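Brorkham Support Portal
Ticket 551
Subject: Gripper closes late and pinches too much cloth during remote-control demos
Product: Portela teleoperation kit, single arm
Site: Atport, bench 2
Status: Resolved
Priority: Normal
Opened: Thursday, July 15, 2021

Original report

We are recording demonstrations of a garment task. The operator drives the arm from the hand controller, lowers the gripper onto a dark gray garment, pinches a bit of the cloth, and drags it toward the front of the bench. Recording software is Garatau, build 662.

The problem is on the close. The operator squeezes the trigger, the fingers start moving, and then they hang for a moment before they finish. By then the operator has squeezed harder and the fingers come together with a jerk. We end up with a big bunch of cloth in the pads when we only wanted a small fold. On playback the commanded position and the measured position don't line up.

The arm itself follows the controller fine. Only the gripper lags. It does it on dark cloth and on a plain dish towel. It does not do it when the gripper closes on nothing, or if it does, we can't see it.

What we tried before opening this ticket:
Restarted the controller and the recording PC.
Swapped the USB cable on the hand controller.
Turned the gripper speed up in settings. It made the jerk worse.
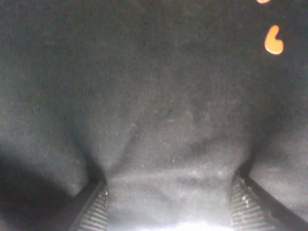 The wrist camera stream is recorded along with the joint data, so we can send a full episode if you tell us where to upload it. We have 54 episodes so far and would like to keep as many as possible.

Reply from support

Thanks for the detail. Please send one episode where the lag is obvious and one where it is mild. The upload link is in the email that came with this ticket number.

A few questions while we look:
Is force limiting turned on for the gripper?
Are the trigger end points calibrated for the person who is driving?
Is the wrist camera on the same USB hub as the hand controller?

Please set the gripper speed back to the default before you record anything else. Raising it hides the delay at the start of the move and adds to the jerk at the end.

Reply from customer

Both episodes uploaded. Answers in order.

Force limiting is on, at whatever it shipped with. We have never changed it.

The trigger was calibrated when we set up the kit. Two people have driven since then and we did not redo it.

Yes, the camera and the controller share a hub. The PC has free ports on the back but the cable doesn't reach.

Speed is back to default. The lag is still there.

Reply from support

We went through both files. There are two separate things going on.

First, trigger messages are arriving in clumps. There is a gap, then several values at once. The gripper holds its last target through the gap and then jumps to the newest one. That is the hang and the jerk. The gaps match up with the camera stream, so we want the controller off that hub.

Second, the trigger calibration is off. At rest it already reads as partly squeezed, so the usable travel is short and a light squeeze turns into a hard close. This makes it difficult to take a small pinch even when the timing is good.

Please do the following:
1. Close Garatau.
2. Move the hand controller to a port directly on the PC. Use an extension cable if you need one. Leave the camera on the hub.
3. Open the Portela setup page, choose Trigger, and run the calibration with the current operator. Let go of the trigger completely when it asks for the rest position.
4. Leave force limiting as it is.
5. Start Garatau again and record three short test episodes on the same garment. Close slowly, hold, then pull.
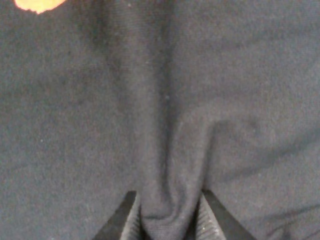 On the hold, watch the measured gripper position in the plot panel. It should settle and stay flat while the arm moves. If it creeps during the pull, send us that episode as well and we will look at the force limit next.

Reply from customer

Did all five steps. We had to buy an extension cable, so this took longer than planned.

The hang is gone in all three tests. The plot shows the measured position following the trigger with no steps in it. It stays flat during the pull. The operator says small pinches are a lot easier now.

What about the old episodes? Do we have to throw them all out?

Reply from support

Not all of them. In Garatau, open the dataset and sort by largest message gap. Drop the ones at the top of the list where the gap falls during the close. A gap while the arm is parked does no harm.

The calibration error can't be fixed after the fact, but the measured gripper position in those files is still correct. If you train on measured position and leave the trigger value out, the remaining episodes should be usable. Keep them in a separate folder from the new ones so you can compare.

Please also rerun the trigger calibration each time a different person drives.

Reply from customer

Sorted and split into two folders. New recordings look fine. OK to close.

Resolution

Hand controller moved off the shared USB hub. Trigger recalibrated. No parts replaced. Closed by customer request.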